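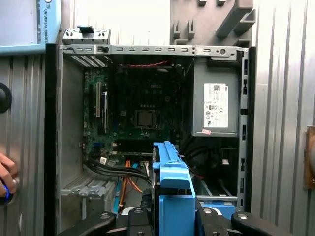 Section 4. Running a Clarnness Story Circle

Read this section before your first meeting. It assumes you have already chosen a host and unpacked the card deck (see Section 2).

Before people arrive

1. Set out chairs in a circle. Leave the middle open. A table tends to turn the evening into a dinner.

2. Take the blue cards from the deck and pick one story. Stories are numbered 1 to 51. New groups should start with story 35, "The Miller of Clokwood," which takes six minutes to read aloud.

3. Read the story through once by yourself. Mark the place where you will stop. The suggested stop is printed as a small star in the margin.

4. Put the timer where the host can see it.

Note: Decks printed before April have no star on story 35. Stop after the miller locks the gate.

During the meeting

5. Ask each person to give their name and one thing they changed their mind about in the past year. Anyone may pass.

6. Read the story up to the star. Read slowly and don't act out the voices.

7. Ask the first question on the back of the card. Wait. A silence of a full minute is fine.

8. Let people answer in any order. If two people begin to argue with each other only, ask the person who has spoken least what they heard.

9. After twenty minutes, read the rest of the story and ask the second question.

10. Close with the reading on page 353 of the Drovness edition, or page 386 if you have the large print.

Caution: The host does not explain what the story means. If someone asks, turn the question back to the group.

Caution: What is said about family, health or money stays in the room. Say this out loud at the start of every meeting, even when everyone has been before.

If the conversation stalls

Skip to the second question. If that does not help, use a yellow card. The yellow cards were written by Azlan Chong for groups that know each other well, and some of them are blunt. Look through them first and take out any that would embarrass a guest.

Do not use yellow cards 7 and 8 with teenagers.

After the meeting

11. Write the story number and the date in the log at the back of this guide.

12. Return the cards to the box in number order, with the yellow cards behind the divider.

13. Choose the next host before people leave.

For groups larger than twelve, see Section 5, Splitting a Circle.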